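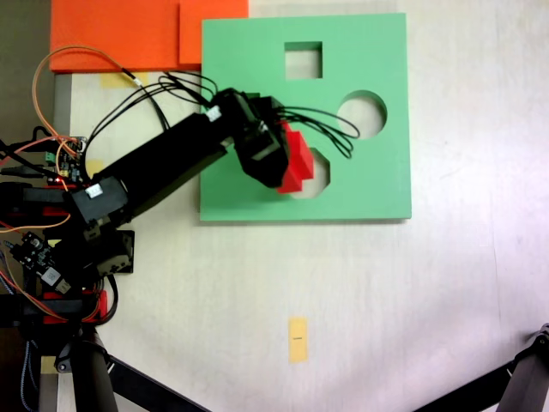

*Fig. 4. The green board flat on a white table, with the red block over the eight-sided hole.*

## 4. Setting out the board and playing the first rounds

By now you will have unpacked everything and wiped it over as described in section 3, so we come to the pleasant part. Please don't feel you have to rush through it. Plenty of families spend their whole first afternoon on a single block, and they have a perfectly good time of it.

### 4.1 Choosing a spot

1. Pick a table that is level and doesn't wobble. A plain, pale top is lovely for this, as the holes show up light against the green and little eyes find them much more quickly.
2. Clear away cups, crayons and anything else small enough to slip under the board.
3. Lay the board down flat, with at least 50 cm of free table in front of the player for the blocks. If you only have a narrow table, put the blocks in a shallow tray on a chair to one side.
4. Press gently on each corner in turn. If one of them rocks, there is nearly always a crumb underneath.

> **Note:** The board has no right way up. We like to begin with the square hole furthest from the player, but you can give it a quarter turn whenever the game begins to feel too familiar.

### 4.2 The first block

Start with the round one. It goes in whichever way it is twisted, so there is only the place to find and no turning to worry about, and a child who has had a success or two is far more willing to be patient with what follows.

1. Put the round block on the table and keep the others out of sight for the time being.
2. Let the player run a finger round the inside of each hole. Say the names aloud if you like, or make up your own (ours have been "the window", "the plate" and "the stop sign" for years).
3. Let them try the block wherever they please. A wrong hole does no harm, so do sit on your hands for a moment before helping!
4. When the block is in, lift the board straight up with both hands and leave the block standing on the table, ready for another go.

### 4.3 Moving on to the square and the octagon

1. Bring out the square block next. Show how it can sit across the hole with its corners in the wrong place, then turn it slowly until the sides line up.
2. Leave the eight-sided block until last. It looks so nearly round that most players take it straight to the round hole, and that is quite all right.
3. Hold it upright just above its own hole and look down from directly overhead, matching one flat side of the block to one flat side of the hole.
4. Lower it gently and let go. If it catches on the rim, a very small twist is normally enough.

> **Caution:** Don't push or tap a block that has stuck. Pressing hard on a tilted block can dent the rim of the hole, and after that it will catch every time. Lift it out and begin again.

> **Caution:** Keep fingers out from under the board while somebody else is lowering it.

### 4.4 When it all becomes too easy

Try it with eyes closed, feeling for the hole with one hand and bringing the block in with the other. Two players can also share a block, one holding it and the other giving directions ("a bit towards me, now round a bit"). Mahtab Soltani, who wrote the Lernaris play cards, suggests swapping places every 2 turns so that the talker doesn't get too bossy. Card 32 has a longer version for a group.

When you have finished, give the board a wipe with a barely damp cloth and store it flat. Cleaning and spare blocks are covered in section 5.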